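4.2 Laying out the mat and blocks

Older Eltomberg leaflets promise a set-up in 20 seconds. Allow longer.

1. Unroll the Ladero mat on a desk or table. Smooth it by hand; the advice about leaving it under books overnight has never impressed us.
2. Move laptops and cables off the squares.
3. Put out the small cubes and the ring.
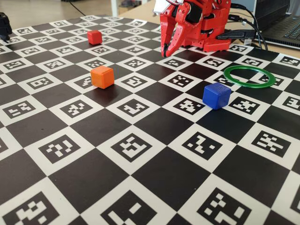
Fig. 7. Chequered mat with three cubes and a ring set out.

Note: the patterned markers must stay readable. Don't tape over them, whatever the shop tells you.

4. Check each block before use. Replacements are part no. 685.
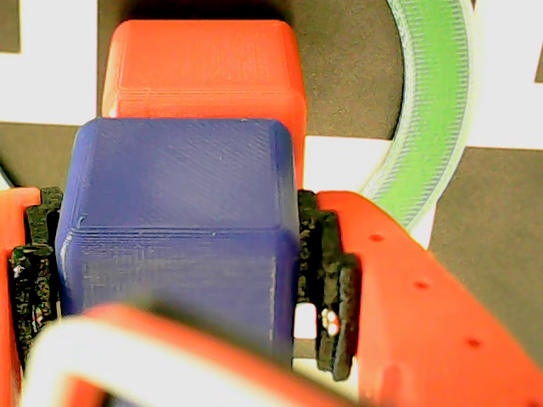 Printed blocks are sold as "smooth", a word we'd treat with care. The rounded edges are pleasant enough, but fine lines still run across the top of the blue one, and there are small bumps where the top meets the front. Leave these alone.

Caution: do not sand the blocks. Sanding alters their size, and a coat of paint won't put it back.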